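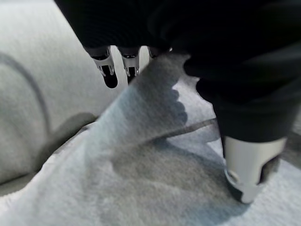
Tadeo Ojeda

4. Demonstração pública e procedimento de observação

4.1. Contexto da visita

A demonstração analisada nesta secção decorreu em 1 de fevereiro de 2024, durante o dia aberto do laboratório de manipulação de Venisbridge. O programa de visitas existe desde 2018 e dirige-se sobretudo a docentes do ensino técnico, profissionais de lavandaria hospitalar e estudantes do primeiro ciclo universitário. Na edição aqui considerada participaram 30 visitantes, distribuídos por grupos sucessivos, cada um acompanhado por um membro da equipa. A coordenação científica coube a Horacio Sosa; Vy Hầu assegurou a operação do sistema e Hưng Dương a recolha dos comentários do público.

A escolha de uma tarefa com têxteis foi objeto de discussão prévia. As edições anteriores tinham privilegiado peças rígidas, cuja manipulação é mais previsível e, segundo os inquéritos internos, menos reveladora para quem não conhece a área. Um tecido macio deforma-se ao menor contacto e oculta parte da própria mão que o segura – dificuldade que os visitantes com experiência em lavandaria reconheceram de imediato.

4.2. Tarefa e ponto de vista

A tarefa consistia em levantar uma porção de tecido felpudo, mantê-la segura e voltar a pousá-la. Os visitantes acompanharam a execução a partir de uma linha marcada no pavimento e, em simultâneo, num monitor que transmitia a imagem da câmara montada junto à mão robótica. A Figura 1 foi obtida por essa câmara. O tecido branco forma uma prega elevada, na diagonal, entre o dedo maior, cuja ponta pressiona o pano, e os três dedos menores, cujas pontas permanecem suspensas acima da superfície.

Figura 1. Manipulação do tecido vista pela câmara da mão robótica. A sombra projetada pela mão escurece parte da prega.

Do ponto de vista metodológico, interessa assinalar a sombra. Thiện Đỗ, responsável pelo módulo de perceção Flerkness, tem defendido que a iluminação superior, adequada ao conforto dos visitantes, prejudica a segmentação dos contornos em tecidos claros. O módulo foi treinado com 2210 imagens obtidas sob luz difusa, condição que a sala de demonstração não reproduz. Optou-se, ainda assim, por não alterar a instalação, de modo a preservar a comparabilidade com a edição realizada em junho do ano anterior.

4.3. Recolha de comentários

Após cada sessão, os participantes preencheram uma ficha de resposta aberta. As respostas foram codificadas segundo a grelha Plutmont, em sete categorias, por dois avaliadores independentes, e as divergências resolvidas por consenso. A categoria mais frequente diz respeito à força exercida sobre o tecido; segue-se a que reúne observações sobre o desgaste das fibras em utilização repetida. Vários docentes pediram que a transmissão fosse acompanhada por um indicador de contacto, uma vez que a proximidade da câmara dificulta a leitura da profundidade – observação que a equipa considera pertinente e que será retomada na secção 5.

As fichas não continham dados pessoais. O protocolo de acolhimento, incluindo a distância mínima entre o público e o equipamento, encontra-se descrito no Anexo B.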